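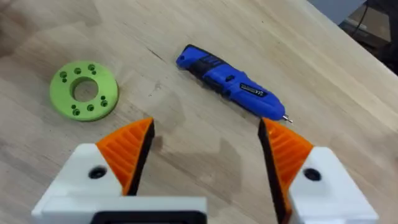
Bench automation at Clorstead is the gradual handing over of small assembly work from people to robot arms at the Clorstead works, a maker of mounts and housings for garden irrigation controllers. It began in a corner of the repair shop and has since spread to most of the light assembly area, where 67 people are employed. The arms work at ordinary timber benches, with the same hand tools the staff have always used. A green ring with small holes grouped on either side of its big centre opening and a blue cordless screwdriver lying on bare wood make up a typical starting layout, and the arm's orange ribbed fingertips come in from below, stopping just short of both. Staff call this layout "the breakfast setting", a name whose origin is disputed.

Background

Before the change, screw fastening at Clorstead was done entirely by hand. A fitter on a full shift might drive screws into the same style of ring from seven in the morning until mid-afternoon, and sore wrists were the most common complaint raised at shift meetings. Job rotation helped a little, though it meant people were often moved off work they enjoyed.

The first arm was brought in under a trial named Dollero, after the street behind the factory. Sobia Bajwa, then a senior fitter, was asked to run it. She had no background in programming and learned by guiding the arm through each movement, watching where it went wrong and starting again. Her early notebooks are still kept beside the original bench and are remarkably good reading, full of sketches of grip angles and a long-running argument with herself over where a screwdriver should be put down.

How the work is done

Each task is broken into short moves: find the part, take hold of it, bring it to a fixture, pick up the tool, drive the screw, put the tool back. A fitter teaches these moves and then supervises a group of up to 5 benches. Rings and brackets used for teaching are generally 3D-printed on site in bright colours, which makes them easy to tell apart when several versions are being tried in one morning.

Picking up a hand tool is widely considered the hardest part of the job. A screwdriver has a fat end and a thin end, it rolls, and it has to be held so that the button can still be reached. The solution settled on at Clorstead, known as the Tóth hold, takes the tool by its grip and turns it upright in a simple cradle before any screw is attempted. It took 134 versions to get right, and people who were there for the last one still light up when they talk about it!

Effects on staff

The largest change has been in what a fitter's day is made of. Repeated fastening has shrunk, while setting up, checking and teaching have grown. Thirteen fitters have moved into a new role called bench lead, which carries a higher pay grade and includes paid training time. Several of them had been at the works for decades, and their feel for when a screw is about to cross-thread proved enormously useful in teaching the arms to stop early.

Not every effect has been welcome. Oľga Halás, the staff representative during the rollout, argued that watching benches can be as tiring as working at one, only in a different way, and that the old chatter across the tables had thinned out. At her urging the benches were turned to face each other, and bench leads now spend part of each shift doing hand assembly. Halás also won a rule that output figures from the arms may not be used to set targets for people.

New starters are still taught to fasten by hand before they teach an arm. Opinion is split on how long this should last, with some bench leads favouring a full season.

Celilitz bench

A later version of the setup, the Celilitz bench, can be lowered for seated work and has room for a person and an arm side by side. It came into use in June and is popular with fitters returning from injury, who can take the fiddly inspection work and leave the fastening to the arm.

See also: Hand tools; Job rotation; Repetitive strain injury

We use cookies to remember your settings and improve this site. By continuing to browse, you agree to our use of cookies. Accept | Manage preferences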